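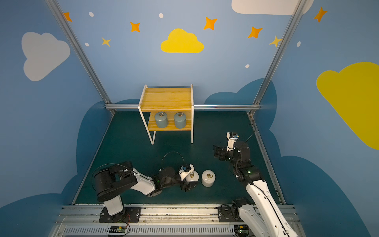 January 30, 2021

Stock sync, still. I said last time that I'd write up the queue work properly once it had settled down, and it has mostly settled down, so I'm sitting here with a large mug of tea trying to remember what we did and in what order (my own notes from the week consist of the word "retries" underlined and a phone number I can't place). The walls round the workcell are sky blue with yellow clouds and orange stars on them, and I've borrowed that for the naming, so the two new queues are called cloud and star. Cloud takes the bulk updates that come in overnight from the shops, star takes the single item changes that somebody at a till is waiting on. Please don't rename them again, the dashboards are keyed on the names and I've only just got them all green!

Now, the background, for anyone picking this up cold. Sella was written when there were a handful of shops on it, and every stock change, big or small, went down the same pipe. That was fine for ages. Then the Grulside shops came on and started sending their whole catalogue every night whether anything had changed or not, and a poor soul in another branch who wanted to mark one kettle as sold had to wait behind the lot. We'd been telling people it was "a bit slow in the mornings", which I do feel rather sheepish about now that I've seen the graphs.

What we tried first was simply making the batches smaller. They were 600 rows each and we took them down to 100, and it helped the tills straight away, but the database spent so much time opening and closing transactions that the overnight run was still going when the shops opened. So that came out again. Splitting the queue was the second idea and it's the one we've kept. Batches are back at 600 on cloud, and star does one row at a time with 25 workers on it, which is probably too many, but I'd sooner start generous and trim.

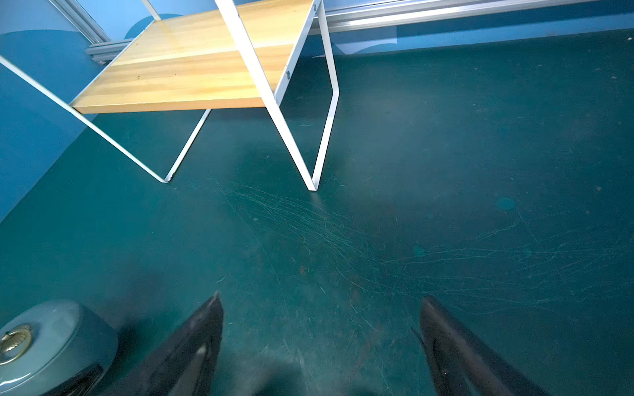

The bit that ate two whole afternoons was ordering. If a till sells the last kettle through star while an older count for the same kettle is still sitting in cloud, the old count lands second and the kettle comes back from the dead. I'd half expected this and had a timestamp check ready, feeling quite pleased with myself, and it caught most of them and let 513 through. Every single one was from Xolalpa, where the back office machine stamps its exports in local time and doesn't say so. I've put the conversion in the importer, next to the other odd little rules for that site, with a comment long enough to be embarrassing. The counts have been corrected by hand and I reran the comparison afterwards and got a clean sheet.

A few loose ends, in no special order. The retry delay on star is still hard coded, I keep meaning to move it into the config and then getting distracted by something shinier. The Modelmont test shop has stale prices in it, so don't trust any totals from there (stock levels are fine). Alerts for cloud go off if the run hasn't finished by opening time, but there's no alert at all if it never starts, and I'd like that in before we add any more shops.

If you're deploying, drain star first and then cloud. I did it the other way round once and it was all right in the end, but there was a good deal of muttering. The drain script wants the full queue name with the environment on the front, and if you leave that off it cheerfully reports success and does nothing.

Next job is the worker count. I'll try dropping it a few at a time and leave each setting in overnight, and put the graphs in the shared folder as I go.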